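How a Robot Gets Ready to Take a Computer Apart

Robots are famous for never getting bored. They are less famous for the morning routine, which takes longer than yours and has no cereal in it.

Vomer is a robot arm at the Nendari workshop, and its job is old desktop computers. Before it may touch one, Graciela Montecinos has to get it ready. First she wipes its gripper fingers with a cloth. Dusty fingers slip, and a slipping robot looks very surprised for something without a face.

Next comes the tray, a sort of parking lot for computer parts. Each part has its own space: long slots for memory, a square hollow for the processor chip, a tall slot for the hard drive. If the tray gets nudged even a little, Vomer will park in the wrong spot with total confidence.

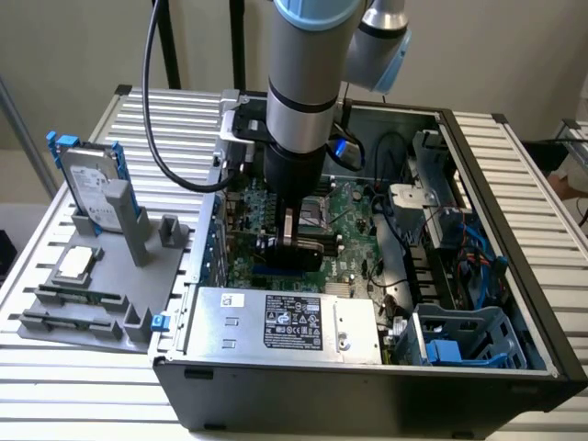

Then there is the cable check. An arm bends and twists all day, so its cables need some slack, like the sleeves of a coat you can still throw a ball in. Too tight and they pull loose. Too floppy and they catch on things.

Last, Graciela runs the arm through 10 slow practice moves. She keeps one hand near the big red stop button and the other around her coffee.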